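3 min read

September, quarter to six in the morning

Up before the alarm again, because today was the long climb to Vitby and I couldn't have slept if you'd paid me. Tea, two slices of toast with the last of the plum jam, then out of the gate with my lights on and the whole lane smelling of apples. I love this month so much! Cool enough for sleeves at the start, warm enough for ice cream by lunch, and the hedges stuffed with blackberries I had absolutely no time to stop for (I stopped twice).

The road out of Sterkstead is flat for ages and I'd forgotten how lovely it is with no traffic. Just me, a tractor, and a heron standing in the ditch looking cross. I had the new chain on and it ran like silk. Jenő Szekeres met me at the bridge with his thermos and his terrible yellow cape, and we set off chatting so hard that we missed the turning and had to go back past the same heron.

Then the climb. It's 900 metres from the valley floor to the top, and last year I walked the steepest bit, pushing and muttering. This time I put it in the smallest gear, stared at the tarmac just in front of my wheel and sang all the verses I know of everything. Jenő had gone on ahead by then. Three bends from the top I could hear him clapping somewhere above me, and I laughed and nearly fell off. 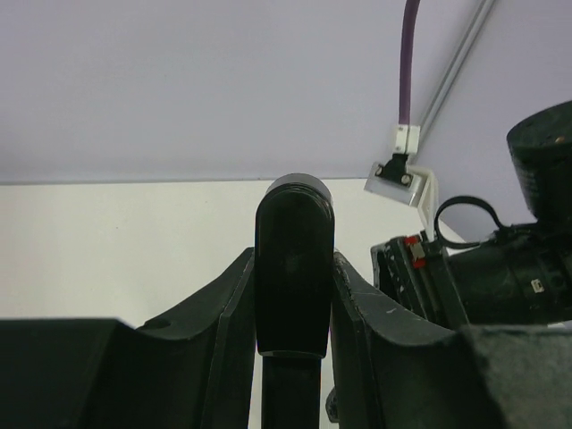
But I did not get off! Not once! My legs were shaking so badly at the top that I had to sit on the wall, and I ate a whole slab of Dobos cake that Jenő's sister had packed for us, caramel lid and all. It had gone soft in his bag and there was chocolate on the map, the gloves and somehow my ear. Best cake of my life. We could see right across to Marnance, with the river shining and the church tower no bigger than a pin.

Going down was cold and glorious. I braked far too much, as always, and Jenő waited for me at the bottom with his feet in the stream. Soup at the café by the mill — leek and potato, bread still warm — and then the slow way home along the canal with the wind behind us.

I've added it up in the back of this book and I'm on 2,038 kilometres since January. Last year I did 3,089 altogether, so if the autumn stays kind I might just catch it. Must ask about the noise from the back wheel before the next big one. Also: buy jam.

Bath now. Then the rest of the cake.

Contact | © All entries and words my own | Back to top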